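Wear and Surface Temperature of Outdoor Table Materials
Student project report, Group 2
Nhi Trương, Lenka Halás, Toivo Saarinen
Supervisor: Anežka Sokol
12 May 2018

1. Background

Garden furniture is sold mainly on looks and price. Catalogues from sellers such as Kurkeo and Fendon give the size and weight of a table but say little about how the top behaves in direct sun or after a winter outdoors. The project compared three common materials for table tops - glass, painted steel and oiled timber - with regard to heating, drainage and cleaning.

2. Method

Surface temperature was read with a contact probe at the centre of each top and again near the rim. Readings were taken every 30 minutes during April, on dry days only. After faulty entries had been removed, 1219 readings remained. Drainage was tested by pouring a fixed amount of water on the level top and weighing the cloth used to dry it afterwards. Cleaning was judged by eye by two members of the group, working separately. The steel top was lent by Šimko.

3. Glass tops

Glass for outdoor use is often given a pattern on one face. The rippled type scatters light and hides small scratches, but the hollows hold water and pollen. A smooth top can be wiped dry in one pass; the patterned one needed several. Items with a flat base also rest on the high points of the pattern only, and this lowers the contact area. 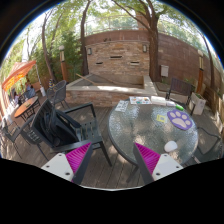
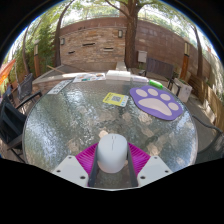 Round glass table top with rippled surface.

Project Reports in Materials, Issue 2, p. 30

The rim matters more than was expected. A dark metal rim heats faster than the glass it holds, and the readings near the edge were higher than those at the centre on every sunny day. No cracking was found, although the test period was too short to say anything about fatigue.

4. Steel and timber

Painted steel reached the highest temperatures and also cooled fastest once in shade. Timber stayed coolest but kept the most water, and its drying time varied widely with the age of the oil. The sample treated with Griltance oil was recoated halfway through the period, so its later readings are listed separately in the appendix.

5. Limits of the work

Only one table of each material was available. Wind was not recorded. Kristýna Vávra checked the calculations and found a rounding error in the drainage figures - it has been corrected in this version. A longer series, covering at least one winter, would be needed before the materials could be ranked for wear.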